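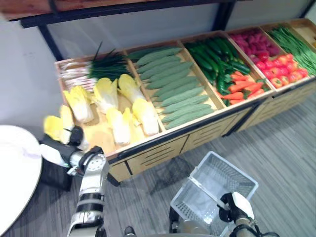
How a Vegetable Display Works

A produce display is a wide, shallow box split into compartments by thin walls called partitions. Each partition keeps one kind of vegetable from rolling into the next. Long vegetables, such as cucumbers and green beans, are laid side by side. This takes up less space than a loose pile.

Vegetables are parts of plants. A carrot is a root. A napa cabbage is a bundle of leaves. A bell pepper is a fruit, and its seeds are inside.

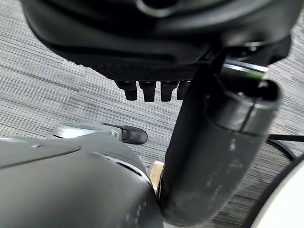

Fresh vegetables lose water after picking. Leaves lose it fastest and go limp. Roots lose it more slowly.

Words to know
Partition: a thin wall inside a box.
Produce: fresh fruits and vegetables.

Text: Milagros Cusi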